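Search this site: type a word and press Go

Hergate House Hotel

Hergate House is a country hotel of 22 bedrooms on the edge of the village of Nonden, and it has been taking in travellers, wedding parties and rather muddy walkers for longer than most of its neighbours can remember. It began life as a farmhouse and was opened to paying guests by Meinir Lloyd, who cooked the breakfasts herself and is still fondly spoken of for her marmalade.

Tõnu Paju bought the hotel in a rather tired state and spent seven years putting it right, room by room, keeping the old staircase and the big fireplace in the hall (both much loved by returning guests). The dining room, known as the Jutwood Room, reopened on 27 July 2019 under the chef Marina Panagiotou, whose lamb supper soon drew people from well beyond the village.

The grounds run down to a stream and include a walled garden, which is at its prettiest from March, when the daffodils are out. Dogs are welcome in the ground-floor rooms.

Contact us | Copyright Lumbantobing Guides | Back to top
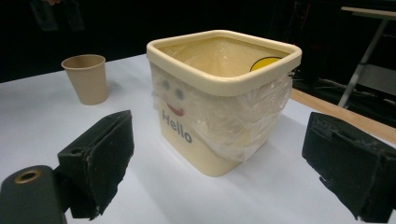

Where do guests at Hergate House have their dinner?

Dinner is served in the Jutwood Room, the hotel's own dining room.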